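2021-10-11, visit to the Workby site at Cukwood

I went over with Wing-sze Tsao to see how they gather demonstrations for their household tasks. We're starting something similar and wanted to look at a working setup before buying anything. Siu-ming Kan met us at the door and took us straight upstairs.

The task this month is shoes. An operator guides the robot's arms and hands through tidying a rack, and every run is saved with the joint positions and the video from all the cameras. They had 129 good runs of this one when we came and want 600 before they train on it. Failed grasps are kept too, in a separate folder -- Siu-ming thinks they'll be useful later, Wing-sze wasn't so sure.

The head camera gives the wide view of the rack. The wrist cameras are there for the last bit of a reach, but they record all the time, including when the arm is just hanging down.
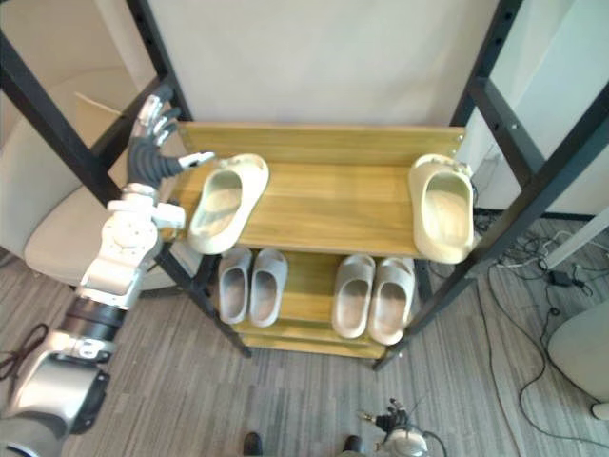
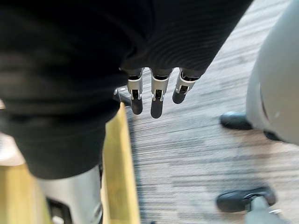
*Top: head camera, one hand up at the top shelf. Bottom: wrist camera, fingers over the carpet.*

Slippers are harder than I expected. Soft foam gives when you pinch it, and the open end is only easy to reach from certain angles. Jianguo Deng, who was operating for most of our visit, likes to start with the thumb close to the heel and bring the other fingers in after. The other operators do it differently and they've been told to carry on doing so. The model should see more than one way.

Between runs somebody moves the shoes by hand, following a printed sheet with 23 starting layouts. We asked for a copy and got one.

Things I wrote down to follow up:

- Operators swap after four runs. Longer than that and the motions get sloppy.
- Each run gets a one-line text label the same day. They tried doing it weekly and had to throw some out.
- Wrist video blurs when the arm moves fast. They leave those parts in.
- Lighting is noted for each session, but not controlled.

We had lunch downstairs and left at two. Wing-sze has the layout sheet if anyone wants to see it.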